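Quiet Floors
Carpet tile is sold on color, but in an open office it is bought for sound. Leif Skov, who manages fit-outs for Kragh, has spent most of his working life measuring the difference between the two.

The common complaint is footfall. A hard heel on bare concrete puts energy into the slab, and the slab passes it to the room below. A textile surface lengthens the time of impact and lowers the peak force. Most of the gain comes from the backing, where a felt or foam layer does the work that buyers credit to the pile.

Skov's current job is a Merko building with 3785 square meters of raised floor. His crew laid 12 test bays, each with a different backing, and left them in use for six weeks before taking readings.
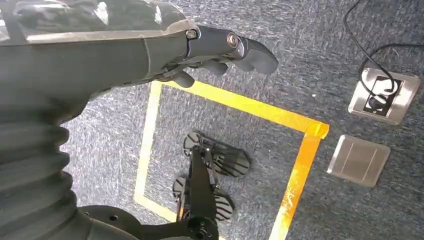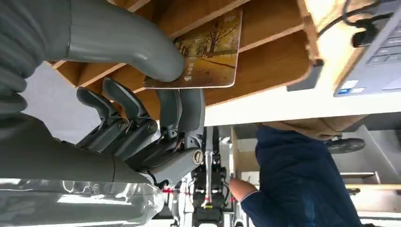

Thick backings tested well below 300 hertz, where footsteps carry most of their energy. They did less for speech. Carpet absorbs high frequencies and leaves the middle of the voice range largely alone, so a carpeted room with a bare ceiling can still be hard to work in. Skov now prices the ceiling first.

Wear is the other limit. Malou Briem, a materials engineer at Flomel, tracks how felt compresses under chair casters. The loss is uneven - heavy along desk rows, slight in the aisles - and it shows up in the readings before it shows up to the eye. Her advice is to rotate tiles between zones while the dye lots still match. Few building managers do. The spare tiles from the Merko job are stacked in a plant room, and the next readings are set for October.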